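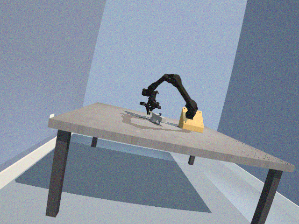
Black arm on its yellow base, at the far side of the table.

5 June 2022

Out to the Rivevora slope early to check the penstemon plots. Plot 12 is in full flower, a good two weeks ahead of the rest. The stems are sticky all the way up this year and had caught a lot of small flies. I measured the tallest at 14 inches. The leaves near the base are already going brown at the tips, and I think the soil there is just thin.

Plot 2 is poor. Rabbits, or maybe deer – the tops were bitten off clean and the rosettes left alone. I put the wire cage back over what remains and pushed the pins in deeper.

Counted seedlings along the lower line after lunch. 266, and most still have their seed leaves. They won't flower until next summer at the earliest. A few had hairs on the leaf edges and a few had none, so I marked both kinds with string and will look again when they are bigger.

Took one pressed stem to the herbarium room at Olszewski. The label from last October had the wrong side of the creek on it, so I wrote a new one and clipped the old one behind it.

Need more blotting paper. Hand lens is scratched and I should replace it. Knees sore. Rain coming in from the west by supper, so the upper plots will have to wait.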